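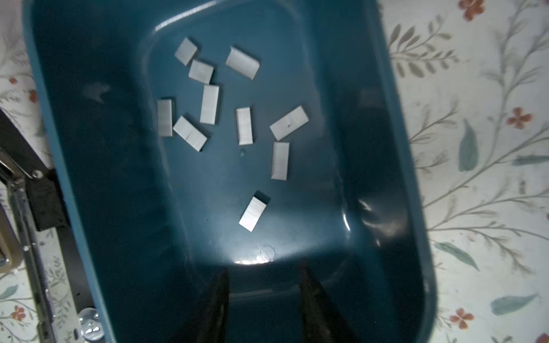

The ferry to Istell left at six in the morning, and Marlene Kramer was the only passenger who had come on foot. She paid the man at the ramp and went up to the lounge, where the heater was on and the coffee machine was off. She put her bag on the seat beside her and kept a hand on it.

In the bag were a change of clothes, her reading glasses, a sandwich, and the deed to her father's house. She had read the deed twice at home and once on the bus. It said that the house and 218 feet of shoreline belonged to her and to her brother Carl in equal shares. She had not spoken to Carl since August, when they had argued in a hospital parking lot over who would call the cousins.

The crossing took two hours. Near the end of it a deckhand came in and turned on the coffee machine.

"Going over for the sale?" he asked.

"What sale?"

"Fröhlich's. The hardware store. They're closing up."

She said she wasn't, and he nodded and went back out.

Carl was waiting at the landing in their father's truck. He had grown a beard, and it had come in gray. He didn't get out, but he leaned across and opened the door for her from the inside, because the outside handle had been broken for years.

"You ate?" he said.

"I have a sandwich."

"All right."

They drove up through the village. The school had a new roof. The church had the same sign it always had, with a letter missing. At Fröhlich's there were cars parked on both sides of the road and people carrying things out: rakes, paint, a roll of chicken wire that took two men. Carl slowed down to get through.

"He's letting the nails go by the bucket," he said. "I got some."

"What do you need nails for?"

"The porch."

She looked out the window. They hadn't agreed on anything that involved the porch.

The house stood at the end of Tukside Road, where the pavement stopped. Their father had built the back half of it himself and bought the front half from a man who was moving to the mainland, and the two halves had never met properly. There was a step down between the kitchen and the living room that every guest had tripped on. Carl had put a strip of yellow tape along it.

He had cleaned up, too. The newspapers were gone from the hall. The windows had been washed on the inside. Her old room had sheets on the bed and a lamp that used to be in the den.

"You didn't have to do all this," she said.

"I've been here three weeks. I had to do something."

She had not known it was three weeks. She had thought he was driving over on his days off. She put her bag on the bed and came back to the kitchen, where he was filling the kettle.

"What about the job?" she asked.

"Gindus let the whole shift go. End of January."

"You could have told me."

"You could have asked."

He set out two cups. She took the sandwich from its wrapper, cut it in half, and gave him the bigger piece. They ate standing up. Through the window she could see the dock, or what was left of it after the winter. The last section had broken away and lay on the rocks with its legs in the air.

After lunch she got out the deed and the letter from the broker and put them on the table. The broker thought they could ask a good price. There was a couple from the city who wanted to see the place as soon as the road dried out. They would most likely tear down the back half. Carl read the letter slowly, with one finger under the line, the way he had read since he was a boy.

"It doesn't say anything about the well," he said.

"Should it?"

"It goes bad when the wind's from the north. They'd want to know."

"Then we'll tell them."

He turned the letter over to see if there was anything on the back. There wasn't.

"How much do you owe?" Marlene asked.

He rubbed his beard. "On the card, 2000. And 1000 to a guy."

"What guy?"

"Just a guy from work. He isn't pushing me."

She had expected it to be more. She had lain awake over much larger numbers. She folded the letter and put it back in its envelope, and then she didn't know what to do with her hands, so she washed the cups.

"I'd like to stay through the summer," Carl said behind her. "I'd fix the porch and the dock. You'd get more for it with a dock. After that, if you want to sell, I'll sign."

"And if I want to sell now?"

"Then I guess I'll sign now."

She dried the cups and looked for the place where they went. He had moved them to the other cupboard, the one by the stove, where they were easier to reach. Their mother had wanted them there, and their father had always put them back.

Later they walked down to the water. The wind was out of the west and it wasn't too cold. Carl showed her where he meant to set the new posts. He had marked the spots with stones and written the distances in pencil on a shingle. The longest was 126 inches. She held one end of the tape measure while he checked it again, and it came out the same.

"You'd need lumber," she said.

"Fröhlich's got some left in the yard. He's asking hardly anything."

"Is he open tomorrow?"

"Till noon."

They stood there a while. A boat went by a long way out, and they both watched it until it was behind the point. Marlene's shoes were getting wet. She had brought only the one pair.

"I can write you a check for the lumber," she said. "It comes out of the sale, whenever that is. I'd want it on paper."

"Sure," said Carl. "On paper."

Back in the kitchen he found a pad and a pen that worked. She wrote out what they had agreed, including the dock, the porch, the well, and the end of summer. At the top she put March 26, 2022. She signed it and pushed it across the table, and he read it through with his finger under the line.

"You left out the truck," he said.

"What about the truck?"

"Whose is it?"

She took the pad back and added a line about the truck.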